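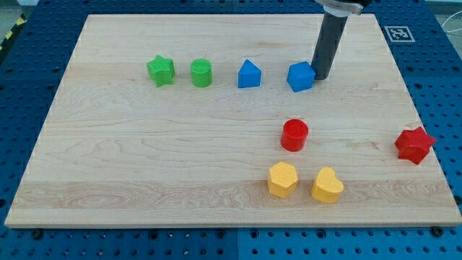
Wanpen Sombatkul ri-se antes de eu acabar a primeira pergunta. Queria saber como é que uma pessoa larga um emprego certo numa seguradora para fazer jogos de tabuleiro na cozinha de casa, e ela já estava a abanar a cabeça do outro lado da chamada. "Não larguei nada! Fui reduzindo o horário até o chefe perceber que eu já não estava lá."

A editora chama-se Daditz, tem cinco anos e vive num primeiro andar de Tatutstead, por cima de uma padaria (diz ela que todos os protótipos cheiram a pão com canela, e eu acredito). Da casa saíram dois jogos até agora. O primeiro, Yensuk, é aquele que me tirou o sono em setembro, quando a minha cunhada o trouxe para o jantar e acabámos às tantas da manhã a discutir se se podia ou não trocar de mercado a meio da ronda.

Pode, já agora. Fiz questão de perguntar.

"Pode, mas paga. Está na página quatro, que é a página que as pessoas saltam", respondeu ela, com um suspiro de quem já teve esta conversa muitas vezes. As regras, conta, foram reescritas tantas vezes que lhe perdeu o fio. A primeira versão tinha 40 páginas e cartas de meteorologia. Quem a convenceu a cortar foi Chalerm Duangkaew, o sócio, que entrou na conversa a meio, de caneca na mão, e ficou até ao fim.

"Eu adormeci a ler aquilo", disse ele. "E gosto de regras, atenção! Leio manuais de máquinas de lavar."

Os dois conheceram-se num clube de jogos que já fechou e discordam em quase tudo. Ela gosta de partidas longas, ele quer arrumar a caixa ao fim de 70 minutos. Ela detesta dados, ele acha que um jogo sem azar é um exame. Perguntei quem costuma ganhar as discussões e responderam os dois ao mesmo tempo: "Eu."

Falámos também de dinheiro, que era a parte que eu tinha medo de puxar. Wanpen não se encolheu. O Yensuk pagou-se, o segundo jogo ainda não, e houve um inverno em que ela deu explicações de matemática para aguentar a renda. "A minha mãe continua a perguntar quando é que arranjo trabalho. Depois pede-me três caixas para oferecer às amigas."

O próximo chama-se Femden e é sobre faróis – ou era, quando falámos, porque Chalerm anda a fazer campanha para que passe a ser sobre barcos. Joga-se a pares e às escondidas, com recados trocados debaixo da mesa. Não me deixaram experimentar, por muito que eu insistisse, mas prometeram guardar-me um lugar na próxima sessão de testes.

"Traz a tua cunhada", pediu Wanpen. "Essa lê a página quatro."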